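3. Where the Old Machines Go: Storage, Memory and Reluctance

3.1 The household archive

When we first began asking people in Merkholm about their old computers, we expected to hear a good deal about speed, about price, and perhaps about the nuisance of carrying a heavy box down to the recycling yard on a Saturday. We did hear some of that. What we had not prepared ourselves for was how quickly the talk turned to photographs, letters, tax papers, half-written novels, school essays and, in one very long and very pleasant conversation, a nearly complete collection of choir recordings that the owner had not listened to in years and would not dream of parting with.

The survey described in Section 2 brought in 2856 usable replies, and roughly a third of these came with written remarks in the open field at the end. We are grateful for every one of them, including the ones that scolded us for the wording of item 7. Read together, the remarks suggest that many households treat a retired desktop computer much as their grandparents treated a trunk in the attic. The trunk is seldom opened. Its contents are only partly known. But the thought of someone else opening it, or of its simply being gone, is enough to keep it where it stands.

Hedlund and Boström, in their earlier work on family papers, called this "keeping by default," and we have borrowed the phrase gladly. In their account, a family keeps a box of letters because nobody has the authority, or the free evening, to decide otherwise. A computer adds a further difficulty. A letter can be glanced at and put back, whereas the files on an old machine stay out of sight until somebody finds the right cable, a working screen and a password last used by a person who may have moved out, or died.

The tower case deserves a word of its own. Several respondents spoke of it as a piece of furniture, and one told us that hers had held up the end of a bookshelf through two changes of apartment. Very few had ever taken off the side panel. Those who had were often surprised by how plain they found the inside, and a retired schoolteacher wrote, in a remark we have quoted to our students many times now, that she had "expected more of a brain and less of a filing cabinet."

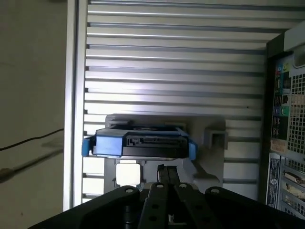 3.2 Knowing which part holds the past

If people are to let go of a machine without losing what matters to them, it helps to know where in the machine those things are kept. This sounds simple enough, and to many readers of this journal it will be. Our interviews taught us to be more careful. Asked to say which part of a computer "has the pictures in it," a good number of people named the screen, or the whole box, or the company that had sold it to them. One gentleman, who had kept careful household accounts on his for most of his working life, believed that the records would fade by themselves once the plug was pulled, and had left it plugged in ever since out of kindness to his late wife's recipes.

We do not tell these stories to poke fun. The people we met were thoughtful and generous with their coffee, and their worries made good sense given what they had been told over the years, which was usually very little. Isaksson makes a similar point about bank customers and passbooks: people build a picture of how a thing works out of whatever scraps are at hand, and they act on that picture quite sensibly.

In the Zoretness reading circle, where Cabello led two evening meetings on the subject, the talk changed noticeably once the hard drive had been introduced as a separate object with a name. Members who had spoken of "getting rid of the computer" began to speak of keeping the drive and giving away the rest. One woman planned to put hers in the same drawer as her mother's wedding gloves. Another asked whether it would be wrong to bury it in the garden, beside the dog, and the group discussed this in earnest for some time (the general feeling was that it would be better to copy the files first). 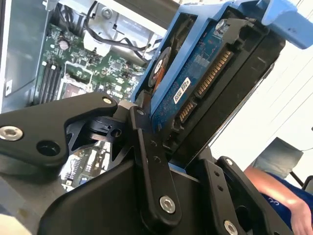

Figure 1. A hard drive in a blue plastic caddy above an open desktop computer case.

Solberg has argued that separating an object into the part that remembers and the part that merely worked is an old habit, and he points to clockmakers' families who held on to a dial long after the movement had been sold. We find the comparison a helpful one, though we would add a caution. A dial can be hung on the wall and enjoyed. A drive in a drawer gives nothing back until someone takes the trouble to read it, and several of our respondents admitted, a little shyly, that they took comfort in having theirs and had no plans whatever to look inside. We return to these respondents in Section 4, where their answers are set beside those of people who had copied their files and given the machine away.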